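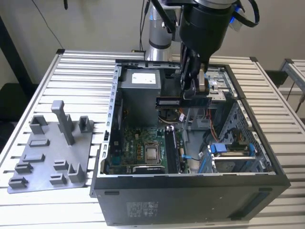 Project report: the Laven memory-handling kit
Pauline Inskip and Rochelle Te Moana

Laven sells this kit as "ready for PC service work in 20 minutes." We had doubts before we signed it out, and we still have most of them. Our setup took 90 minutes, and the manual skips the part where you teach the arm where the slots are. 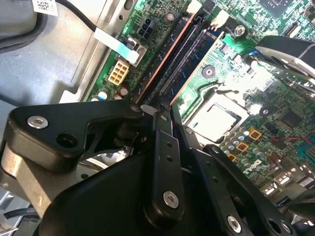

Gripper fingers over the lower ends of the memory slots.

The slots are long and close together, with a processor right beside them. We don't see how the kit's one grip setting is supposed to suit every part in a case like this.

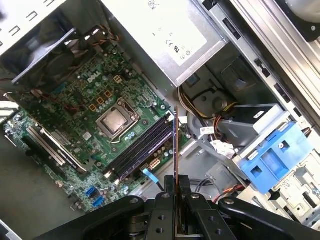
2 min read · 262 words with appendix

A thin card gives the fingers very little to hold. The brochure lists cards under "supported parts" and gives no grip force. We asked Laven for a number and got the brochure again. Until they publish test data, we would not recommend the kit for the repair lab.

Related
Adden starter arm: is it worth the shelf space?
Parsons fixture plates, a second look

Comments (2)
bolley_lab: 30 pages of manual and nothing on teaching points. Same here.
Dev R.: Did you try softer fingertips?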